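Is the Varthorpe finale worth sticking around for? (no spoilers pls)

Posted 4/28/21 in TV & Streaming

OK so I'm on episode 5 of Varthorpe and I'm stuck. Loved the first two. The one where the sisters find the letters in the boathouse, great, I was all in. Then three and four are basically people standing in hallways being mad at each other. My roommate quit. I sort of want to quit but everybody at work keeps saying wait for the end.

Things I want to know:

Does it pick up or is it like this the whole way

Is the season 10 episodes or did they cut it down? The app shows 10 but the last two are grayed out and I can't click them. Thought they'd all dropped already

Do I need to have seen Cornalham first? Somebody told me it's the same world, same town even, but I never watched it and so far I don't feel lost. Except the sherrif, everyone acts like I should know who he is

Also is there gonna be a season 2. Don't want to get attached to a thing that ends on a cliffhanger and gets dropped. Been burned before.

No spoilers about the older sister. I mean it.

3 replies

Reply 1 (marked helpful)

Stick with it. Episode 6 is where it turns around, and 7 is the best hour of the whole thing. The hallway stuff does pay off, some of it anyway. I'd say if you get through 6 and still don't care then you're fine to drop it, you won't start caring later.

Yes it's 10. The last two are out in May, both on the same night. That's why they're gray. They did the same with Cornalham, held back the end and made everyone wait. Annoying but the wait is short.

You don't need Cornalham. It's set before this one and the only carryover is the sheriff and the diner. Short version with no spoilers: he used to be a deputy, he messed up a case, people in town haven't forgiven him. That's all you need. If you end up liking Varthorpe go back and watch it after, works fine in that order. My sister did it that way and liked Cornalham more than I did.

Season 2, nothing official that I've seen. The main cast has been posting like they're coming back but that doesn't mean much, actors always do that. I'd guess yes. The episodes you can't see yet are supposed to wrap up the letters, so even if it gets canceled you'd get that part.

One tip, turn the subtitles on. The sound mix is terrible, half the important lines are mumbled under music. I missed a whole plot point in ep 4 and had to go back.

Reply 2

Depends what you like. I watched all of what's out and its fine. Not great. The writing is from the Vieira people, same ones who did that lighthouse show, and if you saw that one you know how they work. Slow middle, big ending, then everybody forgets the middle was slow.

I'll be the one to say it, the younger sister is miscast. She's good in the quiet scenes but the second she has to yell it falls apart. The mom on the other hand, wow. Wish the show was just her.

On the grayed out episodes, check that your app is updated. Mine had 7 and 8 gray too and those were out already. Logged out, logged back in, fixed. The 9 and 10 ones are really not up yet so nothing you can do there.

Also if you're on the basic plan you get ads and they cut in at the worst places. Right in the middle of the church scene. I watched at my cousin's after that.
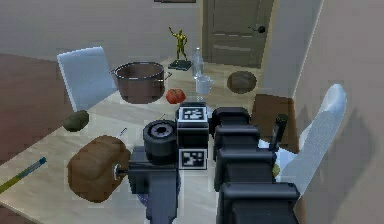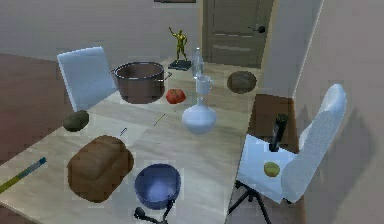
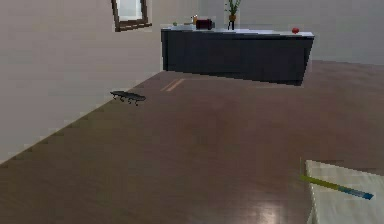 Three computer renders, all indoors

Reply 3

late but I quit at 4 and don't miss it

if you want something like it thats better try Prunik. only 6 episodes, all out, has an actual ending. it's about a family too but stuff happens. subtitled but you get used to it. first one is kind of confusing with the time jumps, just go with it, they explain by the second

more than 40 minutes an episode is too long for what Varthorpe is doing imo. every one of them could lose the first scene

Update from asker

Thanks all. Logged out and back in, still gray on the last two so I guess it's May for me. Watched 5 last night with subtitles on and yeah, big difference, I had no clue what the uncle was saying before. Gonna do 6 this weekend and decide from there. Put Prunik on my list.

Still don't like the hallways.

Was this page helpful? Yes / No

More in TV & Streaming
How do I get an app to stop auto playing the next episode
Shows with a real ending, not canceled
Cornalham watch order, do I start with the special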